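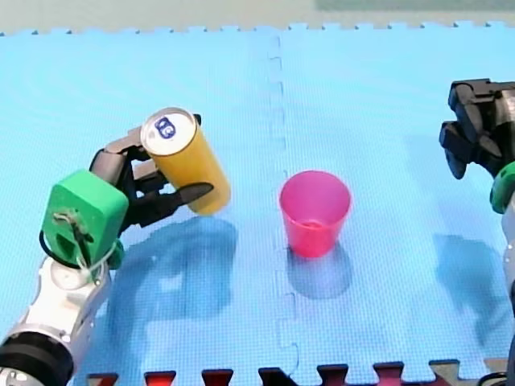 홀란다(Holanda) 호숫가 캠핑장 건으로 답장드립니다. 12월에 두 밤 묵었고, 예약은 Woleo에서 했습니다. 취사도구는 관리동에서 빌릴 수 있지만 컵은 빠져 있으니 사진에 있는 분홍색 플라스틱 컵 같은 것을 사람 수대로 챙기시면 됩니다. 유리컵은 호숫가 쪽 반입 금지입니다. 매트도 따로 가져가세요. 데크 바닥이 꽤 차갑습니다.

2018-02-02, 회원님이 쓰신 글:
> 다음 달에 가족끼리 홀란다에 가려고 합니다.
> 슈텔리츠(Stellitz) 역에서 걸어갈 만한가요?
> 샤워장은 겨울에도 여는지, 근처에 장 볼 곳이
> 있는지도 궁금합니다.

역에서 걷는 것은 권하지 않습니다. 거리는 5킬로미터쯤인데 중간부터 인도가 없습니다. 역 앞에서 버스를 타면 10분 걸리고, 배차가 두 시간에 한 대라 시간표를 먼저 보셔야 합니다. 저희는 갈 때 한 대를 놓쳐서 대합실에서 오래 기다렸습니다.

샤워장은 겨울에도 열지만 동쪽 건물만 씁니다. 온수는 동전식이고 한 번에 1,000원입니다. 동전 교환기가 고장 나 있었으니 미리 바꿔 가세요.

장은 테스카(Tesska) 마을에서 보시면 됩니다. 가게가 하나 있는데 저녁 일찍 닫습니다. 고기와 채소는 있었고 부탄가스는 없었습니다. 산책로 북쪽 구간은 제가 갔을 때 막혀 있었는데 지금은 어떤지 모르겠습니다. 관리동에 전화해 보세요.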